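**Week 2: reading a product survey**

Start with the Turnilar handout. It claims 2319 shoppers "preferred" the new detergent. Preferred it to what? The form gave them 2 choices, and one was no detergent at all. I wouldn't call that a preference.

Steyn ran the same survey in Tudurley and got 31 replies, which the press release leaves out. Maybe there's a good excuse. I haven't seen one.

For September, bring one survey claim from a package or an ad. Find who was asked, how, and who paid. If you can't find out, write that down and don't guess.
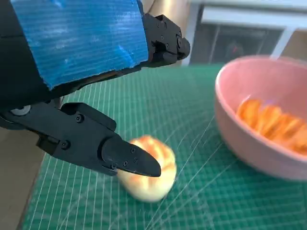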